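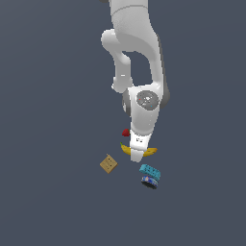 Workshop notebook, Irnolham — battery bench
31 May 2025

Entry by Annick Moulin. Copy to Wenceslao Rivadeneira and Régis Joly.

Alternator check on the Wernham delivery van, continued from the previous page. The complaint was slow cranking after a weekend parked. The battery was replaced in January and is not suspected at this stage.

Resting voltage at the posts was 12.4. With the engine held at 2000 rpm, headlamps and blower on, charging voltage stayed at 14.1. The belt shows light glazing on the ribbed side but holds tension. No noise from the pulley.

Drain test with the van locked and the key removed: the clamp meter settled at 300 mA, which is well above the limit we work to. Fuses were pulled one at a time at the cabin box. The reading fell to 20 mA with the radio and tail lift fuse out. These two share a feed — the drawing in the Lacroix binder shows them separately and needs correcting.

The tail lift control box was opened. There is green corrosion on two terminals and the relay remains closed with the switch off. A replacement relay has been ordered under job number 2135. The fuse is to stay out until it is fitted, and the driver has been told that the lift is not available.

The ground strap from gearbox to chassis was removed, cleaned and refitted. Voltage drop while cranking was 0.6 before and 0.2 after.

Open points: repeat the drain test once the relay is in. Fiachra Hanrahan to return the second clamp meter to the bench. Battery left on the slow charger, bay door side.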